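Pantry & Kitchen > Storage > Dry Goods

Search this site Go

How to Store Granola, Nuts and Dried Fruit So They Stay Fresh

By Jovita Ledesma
April 1, 2021

Dry snack foods keep longer than most fresh food, but they do go bad. Granola turns soft, nuts go rancid, and dried fruit gets hard or sticky. Most of this comes from air, moisture, heat and light. The steps below work for a small kitchen cabinet or a full pantry, and you don't need to buy much to follow them.

What you need

Jars or tubs with tight lids
A roll of masking tape and a marker
Bag clips
A clean, dry cloth
A baking sheet, if you want to crisp up old granola

Step 1. Pick the right spot

Choose a shelf away from the stove, the dishwasher and any window that gets direct sun. The cabinet over the stove is handy but it's the worst place in the kitchen for nuts. A hall closet or a shelf on an inside wall is better. Keep food off a basement floor, where the air is often damp.

If you live somewhere humid, check the spot in August before you settle on it. A closet that feels fine in winter can be sticky by then. My sister Solène kept her almonds in a back hallway for years and only had trouble with them in late summer. She moved them to the refrigerator and that took care of it.

Step 2. Empty and clean the shelf

Take everything down. Wipe the shelf with a cloth wrung out in warm water with a drop of dish soap, then wipe again with plain water. Let it dry fully before anything goes back. Look in the corners and along the seams for crumbs, webbing or small brown moths. If you find moths, throw out any open packages of grain, nuts or dried fruit and vacuum the cracks.

Step 3. Sort by what goes bad first

Put walnuts, pecans and pine nuts in one group. These have a lot of oil and go off soonest. Almonds, cashews and peanuts last longer. Granola, crackers and pretzels go in another group, and dried fruit in another. Anything past its date should be opened and smelled. Rancid nuts smell like old paint or crayons, and you will know it when you come across it.

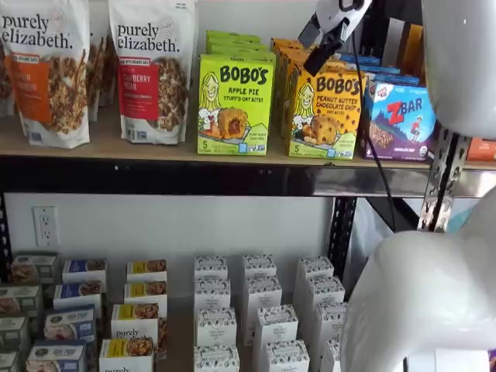
Should granola stay in its pouch or go into a jar?

Leave it in the pouch until you open it. After that, a pouch with a good zip seal is fine for a week or two if you press the air out first. For longer than that, pour it into a jar with a tight lid. Cut the date off the package and tape it to the jar.

Step 4. Label and put things back

Write the name and the day you opened it on a piece of tape. Place the label on the front of the jar, not the lid, so you can read it at eye level. Older packages go in front and newer ones behind. Heavy jars belong on a low shelf.

Leave a little space at the back so air can move. If your shelves are wire, put a board or a liner under small jars to keep them from tipping.

Step 5. Use the freezer for the oily nuts

Shelled walnuts and pecans keep for months in the freezer in a sealed bag. You can chop them straight from the bag. For baking, let them come to room temperature with the bag closed so water doesn't collect on them.

Seeds and whole grain flours can be frozen the same way. Dried fruit can be frozen too, though raisins clump and need to be broken up by hand.

Crisping soft granola

Heat the oven to 300 degrees. Spread the granola in a thin layer on a dry baking sheet and bake it for 16 minutes, stirring at the halfway point. Take out any raisins first or they will burn. Let it cool all the way on the sheet before you put it in a jar. It won't feel crisp until it's cool.

Softening hard dried fruit

Put the fruit in a bowl and cover it with hot water for a few minutes. Drain it and pat it dry. Only do as much as you plan to eat that day, as softened fruit doesn't keep well. Baptiste Rolland wrote in to say he uses hot apple juice for apricots, and I've tried it with figs as well. Both came out fine, a little sweeter than with water.

Check the shelf every month or so, and wipe the rims of the jars while you're at it.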